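Teralstead Clothing Swap: Frequently Asked Questions

Updated 21 November 2024

So you're thinking of coming to the swap? Wonderful! Most of what people ask us by email is answered on this page, so have a read before you start digging through your closet.

What is a clothing swap?

You bring clothes you don't wear anymore, you get tokens for them, and you trade the tokens for clothes somebody else brought. No money changes hands for clothes at any point. We started in a church basement in Teralstead and now use the big room at the Sidalport Community Hall, with a smaller swap in Verthorpe every October (it's cozy, and the coats there are fantastic).

How much can I bring?

Up to two full grocery bags per person. At the last swap we took in 670 pieces, and sorting them was a joy but also a very long morning.

What kind of clothes do you take?

Anything clean that you'd happily hand to a friend. Shirts, sweaters, jeans, dresses, jackets, scarves, kids' clothes from size 2 up. We love seeing things with plenty of life left in them, and a small repair is fine if it's done well. Please leave underwear, swimwear and single socks at home. 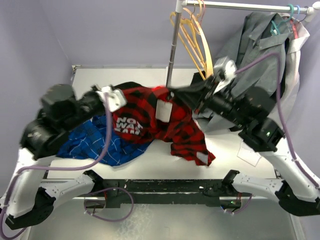
How do the tokens work?

One piece gets you one token, and one token gets you one piece. Winter coats and boots are the exception, they count as two both ways. We tried a fancier system once with three colors of token and everybody got muddled, us included! So a red and black buffalo-check flannel shirt is one token, a plain white tee is one token, and a silk blouse is one token too, which is how some people go home absolutely glowing. Tokens don't expire. If you can't find anything you like, keep them in a drawer and bring them next time.

Do I need to wash things first?

Yes please, and dry them all the way through. Go easy on scented detergent, as a few of our regulars get headaches from it.

Can I try things on?

Of course! There are curtained corners at the back of the hall and two long mirrors. Lines get long in the first 90 minutes, so a lot of people wear leggings and a tank top and just pull things on over them.

I'm between sizes, or I wear a plus size. Will there be anything for me?

We really hope so. Racks are sorted by size as marked on the label, but labels vary wildly, so check the ones on either side too. Thérèse Gosselin runs the plus-size rack and she has a great eye for what will fit whom. Go say hello to her.

What happens to the leftovers?

They go to the Shi Street thrift shop, and pieces too worn to sell are cut up for quilting and rag rugs. If you quilt, ask at the door for the scrap box, it's free.

Do I have to sign up?

No, just show up. The hall holds 201 people, and if we hit that we let folks in as others leave.

Can I bring my kids?

Yes, and they get their own tokens if they bring their own clothes. They take the trading very seriously and it's delightful to watch.

Is there parking?

Behind the hall, off the alley. The front spaces belong to the bakery, so please leave those open.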